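Ultville Museum of Weights and Measures
Learning Pages for Young Visitors

What Is Volume?

Volume is the amount of space that something takes up. A pebble has a volume, and so does a whale. The water in a bathtub has a volume, and so does the air in a balloon, even though the air cannot be seen.

Volume is different from length. Length tells us how far it is from one end of a thing to the other, and it can be measured with a ruler in a single direction. Volume is also different from area, the amount of surface that a flat shape covers. To find a volume, we have to think about three directions together: how long a thing is, how wide it is, and how tall or deep it is.

Measuring with cubes

A cube is a solid shape with six square faces that are all the same size. Cubes are useful for measuring volume because they fit together without leaving gaps. Marbles would not do the job as well. However carefully marbles are packed into a box, there is always some air between them.

A cube that measures one centimeter along every edge has a volume of one cubic centimeter. Now imagine a small box that is five centimeters long, five centimeters wide, and five centimeters tall on the inside. Five rows of five cubes will cover the bottom of the box. This makes one layer of 25 cubes. The box has room for five layers, so it holds 125 cubes in all. Its volume is 125 cubic centimeters.

Filling a box with cubes takes a long time, and there is a quicker way. Multiply the length by the width, and then multiply the answer by the height:

5 x 5 x 5 = 125

The same rule works for any box with straight sides and square corners, including a shoebox, a fish tank, or a drawer. Always use the same unit for all three measurements. If the length is in centimeters and the height is in inches, the answer will not make sense.

Volume and capacity

The word "capacity" means how much a container can hold. People often use the words volume and capacity as if they meant the same thing, but there is a small difference. A thick clay pot takes up a good deal of space on a shelf. The hollow part inside it is smaller, because the walls of the pot take up space too. To find the capacity of a container, measure the inside.
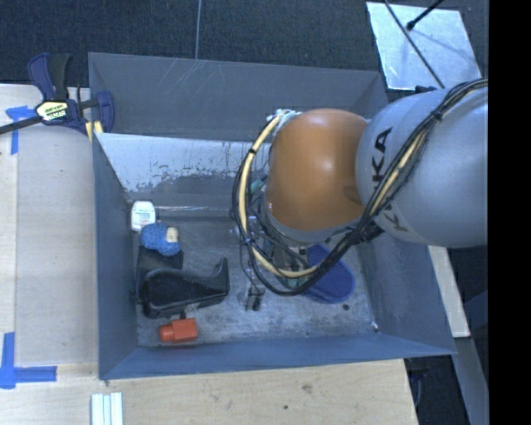 A large rectangular bin, open at the top.

Liquids are usually measured in liters or milliliters, or in cups, pints, quarts, and gallons. One milliliter is exactly the same size as one cubic centimeter. The small box described earlier could therefore hold 125 milliliters of water, if it did not leak. One liter is the same as 1,000 cubic centimeters, or a cube that is ten centimeters along each edge.

In the museum courtyard there is a rainwater tank with a capacity of 3,278 liters. The water is used on the herb beds. A painted scale on the side of the tank shows how full it is, and visitors are welcome to read it. The level is often at its lowest in August.

Objects with awkward shapes

A stone or a key cannot be measured by multiplying three numbers. For objects like these, we can use water. When an object sinks into water, it pushes some of the water out of its way, and the level rises. The volume of water that is pushed aside is equal to the volume of the object.

Try it yourself

You will need a clear measuring cup marked in milliliters, some water, and a clean stone that will fit inside the cup. Ask an adult before you begin, and work near a sink.

1. Pour water into the cup until it is about half full.
2. Bend down so that your eyes are level with the surface of the water. Read the number and write it down.
3. Lower the stone gently into the cup. It must be completely under the water.
4. Read the new number and write it down.
5. Take the first number away from the second.

If the water stood at 200 milliliters before and 214 milliliters after, the volume of the stone is 14 milliliters, or 14 cubic centimeters.

A cork floats, so this method will not measure all of it unless it is held under the surface with something very thin, such as a pin. A sugar cube will dissolve, and a sponge will soak the water up.

Words to know

Area: the amount of surface covered by a flat shape.
Capacity: the amount that a container can hold.
Cube: a solid shape with six equal square faces.
Unit: a fixed amount used for measuring, such as a centimeter or a liter.
Volume: the amount of space that something takes up.

Text by Emiliano Peñalver, Learning Department. Teachers may copy this page for use in the classroom.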